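Online Pre-Visit Forms at the Clerkstead Eye Clinic
Project report – Selina Stöckli, Themba Motaung

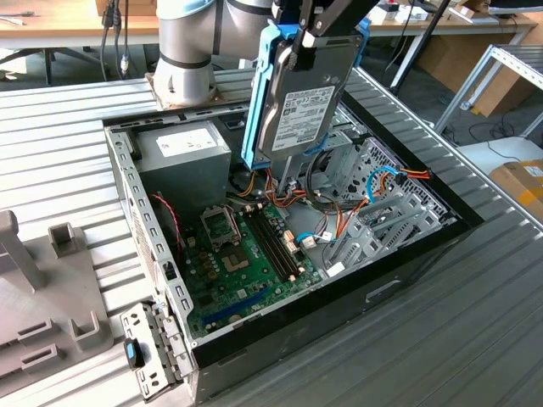

Fig. 1. Hard drive in its light blue caddy, above the open tower.

1. Aim
The clinic posts paper history forms to new patients. We tested whether a web form, built in Udix, reduces missing entries at check-in.

2. Method
Records for 1000 visits were drawn from the May list; 800 met the criteria. Each form was checked for medication, allergies and current lens prescription. Two readers marked every form separately – disagreements went to Severin Ruchti.

3. Results
Missing entries were fewer on the web form in all fields except allergies. The allergy field was optional in version 2 and has been made compulsory.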